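Folding T-shirts on the bed

A made bed is a good place to fold if you don't have a big table. Pull the sheet flat first, then move the pillows up to the head so you have room to work.

Keep the shirts in a heap to one side and take them one at a time.
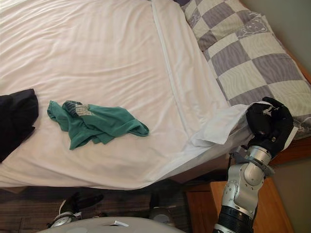
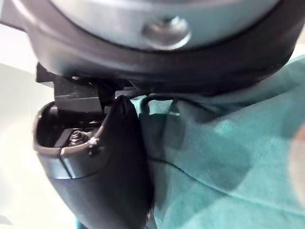
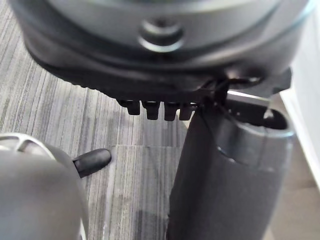
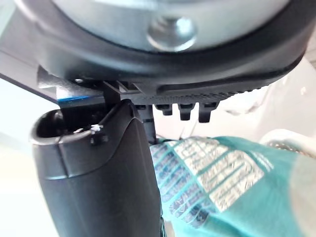 Start by turning every shirt right side out and checking the sleeves. A shirt that's been dropped in a heap, like the teal one on the white sheet, usually has a sleeve or hem doubled under, so shake it out from the shoulders before you lay it down. Put it face down, smooth it to the edges, and fold each side in to the middle. Lay the sleeves back on themselves. Fold the bottom up to the collar, then in half again.

My drawer takes 8 shirts standing on edge. Dark colours go at the back.

Libor Kuruc, October 2022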